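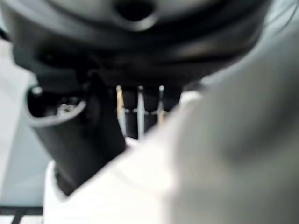 Wrist camera policy does worse than the one without it, what am I missing?

I'm trying to repeat a result from a workshop paper on insertion tasks, where adding a wrist camera to a fixed overhead camera raised the success rate by a wide margin. My numbers went the other way. With the overhead view alone I get 67 percent over my test trials. With both views I get 49 percent. Same demonstrations, same network, same number of training steps. Near contact, the wrist view is mostly one dark rounded part close to the lens and the white gripper finger covering the right half and the bottom, with a black cylinder in between that disappears behind the finger. What's left over is a narrow gap with three thin vertical bars in the background.

I trained on 197 demonstrations, all collected by me at the Brerotdale lab on one arm. Both images are resized to the same small square before they go into the encoder. The paper doesn't say how they placed the camera or whether they cropped. Has anyone gotten the published gain, and if so, what did you change?

Posted by motus_bench
Tags: imitation learning, wrist camera, insertion, replication

2 replies

Ruxandra Bogdan
I had a similar drop and spent most of January on it. There were two separate causes in my case, so I'd check them one at a time.

First, the background. In your image the gap between the cylinder and the finger is the main place where anything far away shows up, and those three bars stand out against the dark background. A small network will grab on to edges like that. If your test setup has moved at all relative to what's behind it, the policy is reading a position cue that no longer means what it did in training. You can test this cheaply. Mask the gap in the wrist images at test time with flat gray and run the same trials. If the behavior changes a lot, the policy was using the background. Then retrain with random patches pasted over that region, or hang a plain sheet behind the work area and collect again.

Second, the resize. The upper rim of that cylinder is one of the few useful things in your view, and it takes up a small part of the picture. After you shrink the whole image there isn't much of it left. I cropped to the left and center before resizing, which also threw away most of the finger. On my task, with both views, that took me from 49 to 62 percent with no new data. Still under what the paper reports, but I stopped there.

One more thing – check the training loss with the wrist view only. If it goes very low while the held-out loss stays high, you're overfitting to that camera and you need more variety in the demos, such as different start poses and different lighting. All the demos coming from one person on one arm doesn't help with this either.

I would also run more than one seed before deciding anything. Two runs of my own with identical settings came out far enough apart that I would have drawn opposite conclusions from them.

usum_k
move the camera. if the finger takes up that much of the view, no amount of training fixes it. we put ours on a longer bracket and it was fine

motus_bench
Thanks both. The gray mask test was quick to do and the arm started stopping short on a lot of the trials, so it was using the background. I had moved the table between collecting and testing and didn't think it mattered. I'm retraining with the patches and the crop, three seeds each. The bracket will have to wait, as a new camera position means collecting all the demos again.

Neagu
Did you keep the color jitter on for the wrist images? The defaults in most code I've seen turn it off for the second camera.

motus_bench
It was off. Turning it on for the next round – I'll run that one separately so I can tell which change did what.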